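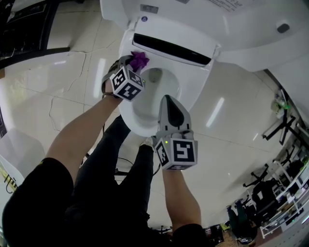 Wiping the inner rim with a purple cloth.

Brilent Reusable Knitted Cleaning Cloth: Product Review
Published in May by the Bundengate Household Products Review

The Brilent knitted cloth is sold as a washable substitute for disposable bathroom wipes. It was assessed over a household trial in Bundengate alongside two competing products, the Roman waffle cloth and the Hunine microfibre square. The assessment considered absorbency, durability in the wash, lint and suitability for use in wet areas. All cloths were purchased at full retail price.

Construction and handling

The Brilent cloth is a ribbed knit with an overlocked edge. It is thicker than the Hunine square and noticeably softer than the Roman. The ribs give useful purchase on dried toothpaste and soap residue, and the fabric can be folded into quarters without becoming unwieldy. Users with limited grip strength reported that it was easier to wring out than the Roman, although it retains more water after wringing and takes longer to dry on a rail.

The edge stitching is the weaker part of the product. On one of the cloths supplied, a loose thread at the corner had to be trimmed before first use.

Performance in wet areas

On glazed ceramic the cloth performed well. It lifted hard water marks from basin surrounds with warm water and a small quantity of neutral detergent, and left little streaking on coloured tiles. Chrome taps required a second pass with a dry cloth. On shower glass the Hunine square remained the better choice.

A cloth used on a toilet must be kept for that purpose alone. Brilent sells the product in several colours, and we recommend that households assign one colour to the toilet and store it apart from kitchen cloths. The packaging makes no mention of this, and it should.

Moulded and recessed surfaces

Cloths of this weight are less successful where a surface has narrow openings. The knit bunches readily, and pushing it into a recess tends to compact the fabric without bringing it into contact with the sides. 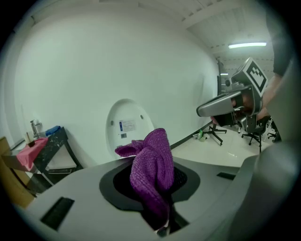

Laundering

The care label permits a warm machine wash and line drying. Fabric softener should be avoided, as it reduces absorbency in all three products tested. The Brilent cloth shed a modest amount of lint in its first 2 washes and very little afterwards. Colour loss was slight. The Roman cloth shrank more, and its shape did not recover.

Tumble drying is not advised. A cloth dried on a high setting stiffened along the ribs and became less effective on glass.

Assessment

The Brilent cloth is recommended for basins, baths, tiles and general bathroom cleaning. It is not recommended as the only cloth in a household, given its slow drying time and its mediocre results on glass. Purchasers should inspect the edges on receipt and return any cloth with open stitching.

This site uses cookies to remember your preferences. By continuing to browse you accept our cookie policy.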